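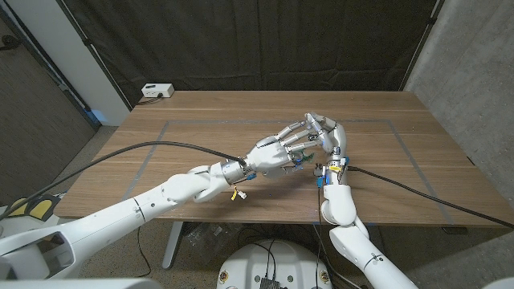
Ticket 3735, attachment 1. Both hands at the small green part, head camera view.

Ticket 3735
Subject: Right hand drops out of position when both hands hold the same part
Opened by: Mirjam Lambrechts
Component: Hands / wrist cabling / hand controller
Status: Closed, with one follow-up

Summary
We are comparing two hand controllers on the two-armed robot, the Gokard unit we have used since September and the newer Wuvmont unit. The test is a handover: the left hand brings a small part to the middle of the taped area, the right hand takes it by the edge, both hold for a moment, then the left lets go. With the Gokard unit on both hands this works. With the Wuvmont unit on the right hand, the right fingers open slightly during the hold and the part tips or falls.

Setup
Left hand: Gokard controller, old firmware, not changed during this ticket.
Right hand: Wuvmont controller, firmware as delivered.
Arms: same motion file for all runs.
Camera: head camera only. The wrist cameras were left off.
Grip force limit: same value on both hands.

Steps to reproduce
1. Home both arms and open both hands.
2. Start the handover file at normal speed.
3. Wait for the hold.
4. Watch the right index and middle fingers. They relax a little, then close again.

Log

Entry 1
Ran the handover 98 times with the Wuvmont unit on the right. 69 were clean. In the rest the part tipped, and in most of those it ended up on the table. No fault code from the controller in any run. The arm log is also clean, so the arm is where it should be and only the fingers move.

Entry 2
Put the Gokard unit back on the right hand and repeated a short set. No drops. Swapped back to Wuvmont and had a drop on the third try. The hand itself is therefore probably fine.

Entry 3
Lowered the arm speed by half. Fewer drops, but they still happen. Raised the grip force limit one step. No change that I could see. Put both settings back.

Entry 4
Looked at finger position against wrist angle in the log. The fingers relax only when the right wrist is bent toward the table center past a certain point. If I hold the wrist straight and run the same finger commands, nothing happens. This points to the cable or the connector at the wrist.

Entry 5
Checked the connectors by hand with power off. All seated. Wiggled each one with power on and the hand closed on a foam block. The feedback connector gives a short gap in the position signal when the cable is pulled toward the table edge. The Gokard unit has the same gap in its raw data, but it holds the last good value for a few milliseconds. The Wuvmont unit reads the gap as zero force and opens the fingers to start a new grip.

Entry 6
Asked Peeters, who sold us the Wuvmont unit, whether the hold time can be changed. Answer: yes, there is a parameter for it, and it ships as zero. It is in the long manual and missing from the quick start sheet. Set it to 5 ms. Saved, power cycled, read it back to be sure it stuck.

Entry 7
Repeated the full set with the new value. Two drops, both late in the set. Signal gaps are still in the log, so the setting hides most of them and the cause is still there.

Entry 8
Replaced the feedback cable on the right with a longer one from Dendard and gave it more slack at the wrist bend. Repeated the full set again. No drops and no gaps in the signal. Then set the hold parameter back to zero and did one more full set on the new cable. Also no drops.

Cause
Feedback cable on the right wrist too short for the bend used in the handover. The fault was there with both controllers. The Gokard unit covered it up.

Fix
New cable with more slack. Hold parameter left at 5 ms on the Wuvmont unit.

Notes on the comparison
Please do not use the results from entry 1 to rate the Wuvmont controller. They are mostly a cable result. With the new cable the two units are equal on this test. Wuvmont closes the fingers a bit faster. Gokard has the better log format and restarts quicker after an emergency stop. I would still like to see both on a heavier part before we pick one.

Follow-up
Check the left feedback cable for the same problem. It has not shown any gaps so far, but the handover file bends the left wrist much less. Separate ticket to be opened.

Last updated: March 14, 2023

Comments (4)

tvb_lab
Did you try the Wuvmont unit on the left hand as well? We only ever see this on one side.

M. Lambrechts
No, only on the right. It goes on the left as part of the follow-up.

rowan.k
Same thing on our bench with a different hand. Our hold parameter was also zero. Setting it helped but we still get a slow drift in the thumb after more than an hour of running. Has anyone seen that?

M. Lambrechts
Not seen it, but our sets are short. Please open a ticket with the log attached and the firmware number.

Related tickets
Gokard controller: slow restart after firmware change
Wuvmont controller: parameters lost if power is cut during save
Finger calibration differs between hot and cold start
Head camera exposure changes when the arms cross
Left wrist feedback cable, inspection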